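Night Copy Editor, Snack & Grocery Desk

Halent needs a copy editor who can read 200 product blurbs a shift and still care about the 107th. Pay is $293 per shift, meals excluded -- yes, we see the irony.

You'll report to Tomomi Fukuda, who has opinions on the word "crunchy." Fluent English required, reading Chinese a plus. Two references, please, and neither should be your mother.

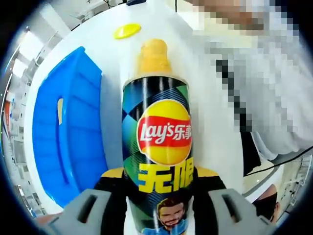 How to Apply

Send a resume and one edited page to Ferenc Dudás by 11 August 2025. Cover letters are read if short. Anyone who writes "mouthwatering" will get a polite reply in May.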